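Fewer cups
January
By Pentti Tikkanen

When we moved to the apartment in Plultari we lost most of our kitchen storage. The old place had a wall of cabinets that went up to the ceiling, and I needed a step stool for the top row. The new one has two cabinets over the sink and a narrow one beside the stove that is mostly taken up by a pipe. So the dishes had to be cut down, and the cups were the worst of it. We had 24 mugs for two people, and I'm not including the glasses.

Most of them had come in one at a time. There were mugs from jobs, mugs from my wife's sister, and a set from Görtz that we got when we were first married and that had lost its handles one after another. I kept the handleless ones for pens and screws. There was also a big soup mug that neither of us liked to drink from, because the lip was too thick, and that had still followed us through three apartments.

We started by putting everything out on the dining table and each picking five. I thought it would take a few minutes. It took most of an evening, partly because my wife wanted to wash the ones from the top shelf before she would look at them, and partly because I kept finding reasons for mugs I hadn't used in years. 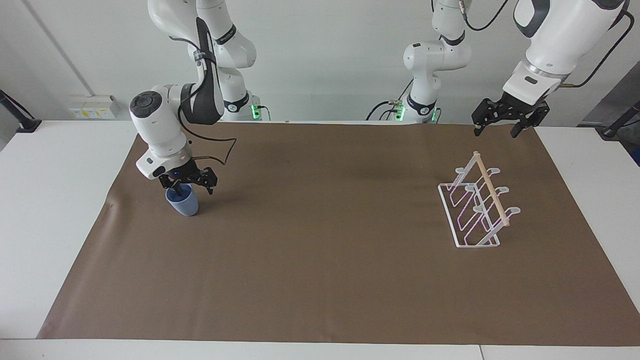
In the end I chose mine by weight. I drink slowly and I don't like a heavy mug when it's half empty. My wife chose by how they fit under the tap of the water filter, which hadn't crossed my mind. Two of my picks failed that test and I swapped them. That left us with 10, and the rest went into a box in the hall.

The box stayed in the hall until the end of the next month. I would recommend that part. We had agreed that either of us could take something back out with no discussion, and I did take out one, a small brown one that my father used for shaving. It doesn't count as a cup, so it lives in the bathroom now.

Glass or plastic

The other argument was about plastic. I grew up with plastic cups at the summer house and never minded them. My wife says water tastes of the cup. We tried it at the kitchen counter with our eyes closed, and she got it right every time and I got it right about half the time, so I suppose she has a point. We still kept a few plastic ones for the balcony, where the floor is concrete and I drop things.

What I like about them is that they stack. Straight-sided cups don't stack at all, and the ones with only a little slope get stuck together if you put them away wet. A cup needs enough taper to come apart again easily. I had a stack from Stedance that I had to run under hot water every morning to get the bottom one off. Those are gone.

Color matters more than I expected too. Dark cups show every spot from hard water, and the water here is very hard. Pale ones hide it, though tea will stain them inside if you leave it. Baking soda and a damp sponge takes care of that. I don't use the rough side of the sponge on plastic anymore, since the scratches hold the stain.
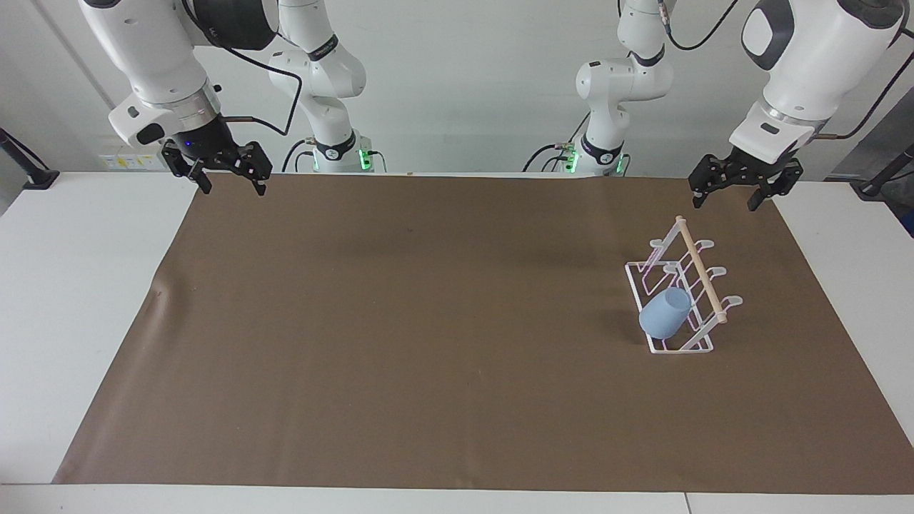
Where they go now

The cups are on the lower shelf of the left cabinet, in two rows, rims up. My mother stored hers rims down to keep the dust out, but ours get used too often to collect any, and I don't like the drinking edge sitting on the shelf. My wife doesn't care either way. The shelf has paper on it, the plain kind sold for wrapping parcels, cut to size and changed when it looks bad.

I tried the rubbery shelf liner first. It curled at the front and smelled, and crumbs got into the holes. The paper costs next to nothing and one roll has done the cabinets, the drawers, and the table when I repainted the bathroom shelf.

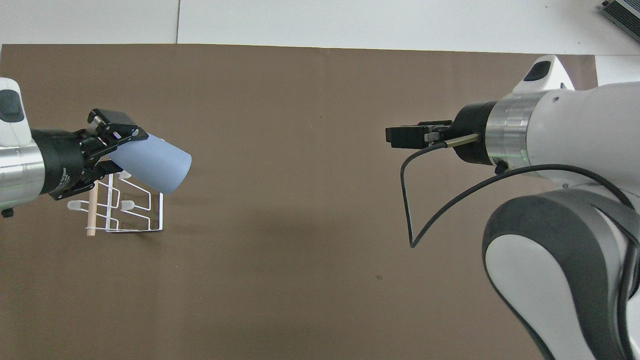

A pale blue cup and brown paper.

We wash up more often now. That was the thing I was worried about, and it has been fine. With fewer cups there is never a full sink of them, and washing four or five after supper is done before the kettle boils. The only time we run short is when people come over. Last month we had 8 at the table for coffee, and with the pot, the plates and a cake from the Camau bakery there wasn't room for more cups anyway.

I haven't started on the saucepans. There are lids in that cabinet that don't fit anything we own.

Comments

Marit
We did this with towels and got stuck at the box stage. It has been in our hall since summer and we hang coats on it.

oldkettle
Try a denture tablet for the tea stains. Drop one in, fill with warm water, leave it overnight and rinse well.

Pentti Tikkanen
Thanks, I'll pick some up. Marit, put a date on the box. We wrote ours on the lid.

J. in the north
Rims down. Your mother was right.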